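The quota notice reached the Prerkell terminal at 04.40 on Wednesday. It cut liftings from the Tusow field by 40 cargoes, effective at once, and gave no date for review.

The duty scheduler read it twice and opened the loading plan. Two tankers were at anchor. The first, the Kimska, had been nominated for 592 thousand barrels. Under the new ceiling the berth could release 100 thousand, which would not cover her ballast passage.
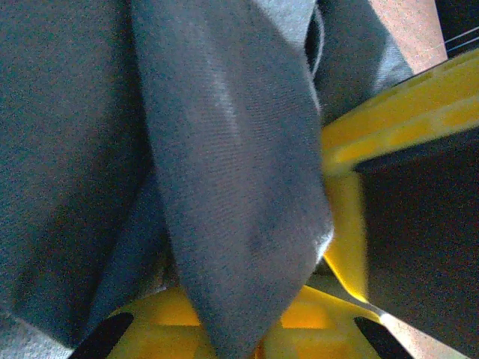

Vol. 2, No. 40

The scheduler rang the ministry. A recorded voice gave the office hours. He rang the buyer, Kılıçarslan, whose night desk asked whether the notice applied to oil already in the shore tanks. The notice did not say. Clause 2 referred to "production". Clause 5 referred to "supply". The tanks held oil that had been produced in October and supplied to no one.

He wrote this down in the log in those words.

At 05.15 the ship's master asked for a berthing time. The scheduler told him to keep his engines on short notice. The master asked who was paying for the fuel. The scheduler said the question had been recorded.

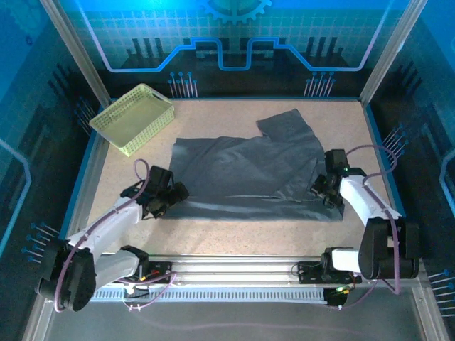
*Grey cloth on the table, with the basket in the far corner.*

By six the price had moved twice. Kılıçarslan's desk rang back and offered to take the tank oil at the old formula, provided the bill of lading was dated before the notice. The scheduler looked at the clock, then at the date stamp, which had a small wheel on its side that turned with the thumb.

He put the stamp in the drawer and locked it. Then he filled in a delay form for the Kimska, giving the cause as "definition", and sent it to both parties. Outside, the loading arms were still raised. The master called again at 06.20.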